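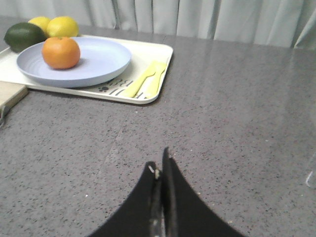

A white tray with a paw print on it, on the speckled counter.

My semester project: watching a whole hockey season with my dad and writing it down

So for my project in Sports and Society I picked family fandom, meaning how people get handed a team by their parents and what it does to them. Professor Lévesque said we could do interviews, a survey or a diary. I went with the diary plus a small survey, mostly so I'd have an excuse to watch hockey and call it homework!

Some background. My dad started taking me to Plovby games when I was in second grade. They're a minor league team in a small rink, and the seats are so cold you bring a blanket or you suffer. I didn't understand icing for years (I thought the whistle meant somebody was hurt). What I remember is the hot chocolate, and my dad yelling "shoot it" at guys who were clearly not in a spot to shoot it. I still yell that. I caught myself doing it in my first diary entry and had to put the pen down and laugh.

What I did

I watched every home game I could, either at the rink with Dad or over the phone with him while we both had the stream on. After each one I wrote down who was there, what we talked about between periods, and whether any of it was even about hockey. Then I sent a survey to people on my dorm floor and in the student section, and I got 85 answers back, way more than I planned for. Harvey Nguyen helped me build the form in Ikaser and talked me out of 2 questions that were really the same question.

What I found

The big thing in the diary is how little of the talk was about the game. Dad would say something like "nice save" and then ask if my car was still making that noise. We talked about my grandmother's knee during a power play. The best conversation we had all year, about whether I should change majors, came in the second intermission of a game we were losing badly. I don't think he would have brought it up at dinner.

The survey went the same way. The most common answer to "who got you into your team?" was a parent, with grandparents next, and a lot of people used the comment box to tell me a whole story. One person wrote three paragraphs about a radio in a garage. I loved that one.

The part that surprised me was the people who switched teams. I expected guilt, and there was some, but mostly they said their families teased them and kept watching together anyway — which kind of goes against the Homlow article we read in week 3, where loyalty to the team comes first and the family stuff hangs off it.

What went wrong

I started the diary late and missed the opening games, so the early part is from memory. I also quit taking notes for a stretch in February because we lost so many in a row that I didn't want to relive it. And my survey went to people who already like sports, so it can't say anything about kids who got dragged along and hated it. My sister is one of those and she has offered to be interviewed, at length.

If I did this again I'd record the phone calls (with permission) and ask Dad to keep his own diary. He says his would just be the scores.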